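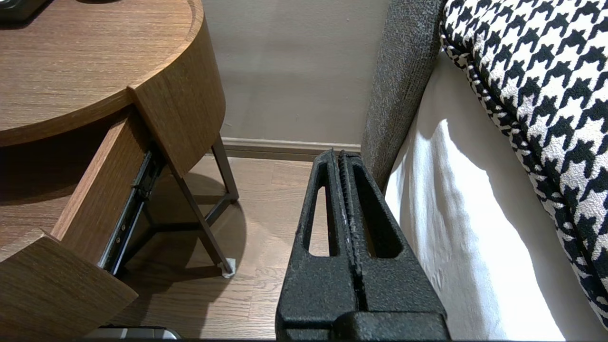

Photo: Agata Mazza

Small Inns Circle, October meeting
Minutes

Present: Agata Mazza (in the chair, and in the comfy armchair too), the couple from the Rusu, the new owner of Padum House, both sisters from the mill, the man with the two lake cottages, and me, taking notes again. The Orchard sent apologies, they had a wedding party checking in and the florist was blocking the driveway.

We met in the breakfast room at the Rusu and started at 4:15, a bit late, while we waited on coffee. Very good coffee, by the way, and there was a plum cake that I want the recipe for.

1. Last month's minutes

Agata read them out and we fixed two things. I had written that the mill wants to close in January, and it's February they want to close. I also left out the whole bit on parking, sorry! The Padum side of the hill is still first come, first served, and the bakery has asked us again to please tell guests not to use its three spots before 9 in the morning. Everyone agreed to put that in their arrival emails. With those changes the minutes were approved.

2. Laundry

This took up the most time, as it always does. The Imovum contract is up for renewal and they have sent us a joint price of $2087 a month for all of us together, pickup and delivery included. Last year's was lower, though none of us had brought the old paper, so we were arguing from memory for a while. Then the older sister from the mill found it in her email on her phone: $1679. So that's quite a jump, and there was some groaning.

The Rusu pointed out that the new price includes a Saturday pickup, and we begged for that all last summer. The cottages don't need Saturday at all and he'd like not to pay for it. Agata asked if we could split the bill by weight, and that started a long side talk over whose towels are heaviest (Padum House, by a mile — they're gorgeous towels, I'd steal one). In the end we didn't settle the split. What we did agree on:

Agata will call Imovum and ask for a price with Saturday pickup from June through September only.

I'll make a sheet with each inn's bags per week, so please send me yours. A guess isn't much use to me, so if you could write it down for two weeks I'd be very grateful.

If the summer-only price is still too high, the mill sisters know of a laundry across the river. They've had pillowcases back from there with somebody else's name sewn in, so we're keeping it as plan B.

There was also a question on lost napkins. The Rusu is missing a stack of the green ones. If you have green napkins and you don't own green napkins, you know where to bring them.

3. The shared booking calendar

We've been on Skostus since spring and I'd say we're now split down the middle. I like it. I can see at a glance who has a free room when I have to turn somebody away, and I sent the Orchard a family of four that way in August. The cottages hate it. He says it logs him out every time he puts his phone down, and he has gone back to the wall calendar with the dogs on it.

The new owner at Padum House has used it at her old job and offered to do an hour with anyone who wants help, at her kitchen table, bring your own laptop. Three of us said yes on the spot (I'm one of them, I still don't know how to block out a single night without blocking the week). She also showed us that you can set a reminder for the day before check-in, which got an actual "ooh" from the mill.

One real problem: two double bookings in September, both on rooms that had been entered by phone and never typed in. We agreed that whoever takes the call types it in before they hang up. If you're standing in the garden with a hose in your hand, tell the guest you'll call back.

4. What guests wrote to us

We each brought our comment cards, and Agata read the nice ones aloud first so we'd be in a good mood. Favorite of the month was from a little boy at the cottages: "The lake was big and I had toast."

Then the grumbles. Noise on the back road in the early morning, mostly the milk truck, and there's not a thing we can do about the milk truck. Pillows too soft, pillows too hard, both from the same room at the Rusu in the same week. A few guests didn't know who to ring after 10 at night, and I think that one's fair. We all know the answer so well that we forget to say it. The Rusu types it on a card by the bed along with the breakfast times, and the rest of us are going to copy that. I'd keep it to a few lines in big print — people are reading it tired, with their glasses off.
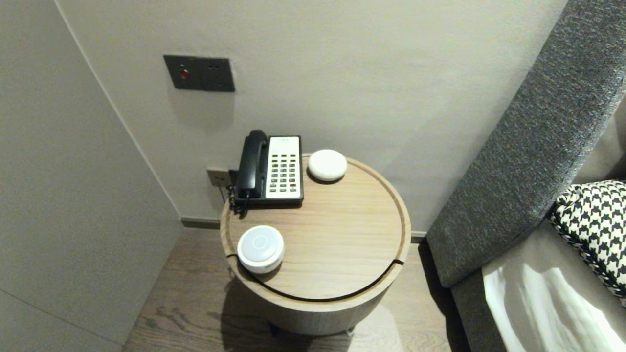

Bedside table with a corded phone.

The mill asked if anyone still gets complaints about Wi-Fi. Everyone laughed, so yes. The thick walls aren't going anywhere. Padum House had a man in who put a small box on each landing and she says it's better on the second floor and the same as ever on the first. She'll send round his number. The cottages have no Wi-Fi and say so on the website, and he reports that people thank him for it and then drive up to the gas station to check their mail.

5. Winter closing

We went around the table. The mill shuts for February, the cottages from the end of November until Easter, and the Orchard had told Agata they'd stay open apart from Christmas week. The Rusu is open right through and so am I, at least on paper. If the boiler goes again I'm closing and going to my cousin's.

Agata would like us never to be down to one open inn at a time, as the village restaurant depends on our guests in the slow months and they were kind to us last winter. Looking at the dates, we're fine. She asked everyone to tell her before changing anything, and to tell the restaurant as well.

The sisters want to use their closed month to paint the upstairs hall, and they passed around color cards. I thought the pale yellow was lovely. The room was against me, and it's going to be a kind of oatmeal.

6. Breakfast

A short one, or it was meant to be. The egg lady has put her prices up and is also cutting back on hens, so she can't supply all of us over the winter. The farm past the bridge has eggs but won't deliver. The man from the cottages drives past there every Thursday anyway and offered to pick up for everybody until he closes. That gets us to the end of November, and after that the Rusu will take over the run if somebody lends them a cooler that fits in the small car. I have one, it's blue and the lid sticks.

We also talked about whether to keep doing a hot breakfast on weekdays off season. I've stopped, and I put out a good cold table, with cheese, fruit, boiled eggs, the seeded bread, and whatever jam needs using up. I haven't had one complaint. The Rusu tried the same and had a guest who was truly sad about the pancakes, so they do pancakes if you ask the night before. My own trouble is keeping things nice between 8 and 10, when half the guests come down early and the other half wander in late,
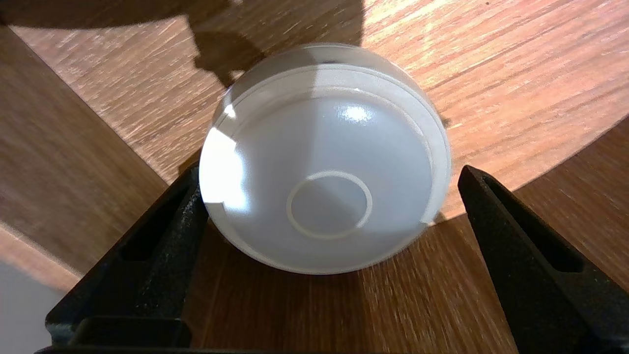
and by then the fruit has gone brown and the bread has dried out. The older sister slices hers in two batches and keeps the second one in the kitchen with a damp cloth over it. Padum House cuts no bread at all, she leaves the loaf on a board with a good knife and lets people get on with it. I'm going to try that next week. It makes crumbs, but so do my guests already.

7. The walking map

We're down to the last box of the folding map. The printer in town quoted us $636 for a reprint, same paper, same colors. Before we spend it, there are mistakes to fix: the footbridge by the sawmill has moved upstream, the chapel path now goes around the field and not through it (please, please tell your guests, the farmer has been very patient), and the ice cream place is called something else now.

The younger sister will walk the north loop and time it again, as the map says two hours and she has never met anyone who did it in two hours. I said I'd do the river side. Agata suggested a line on the back for dogs, where they can go off the leash and where they can't, and we all liked that. Corrections to me before the next meeting and I'll get them to the printer.

We're still charging nothing for the map. The cottages wanted a dollar in a jar. Voted down, cheerfully.

8. Any other business

The Rusu has 15 folding chairs they no longer want, with the gray seats, free to whoever can carry them away. Padum House spoke up for them before the sentence was finished.

The mill would like to borrow a carpet cleaner for a few days. The Orchard has one, I think, so I'll ask.

Somebody's reading glasses were left here last time, brown, quite strong. They're on top of the piano in the hall.

Agata asked us to think about the December evening. Last year's was too long and too cold, and the soup ran out. Ideas so far: start earlier, hold it indoors, double the soup. I'm down for bread again.

We finished at 6:20. The next meeting is at Padum House, in the kitchen, and she asks that you come in by the side door. Bags-per-week numbers to me before then, please!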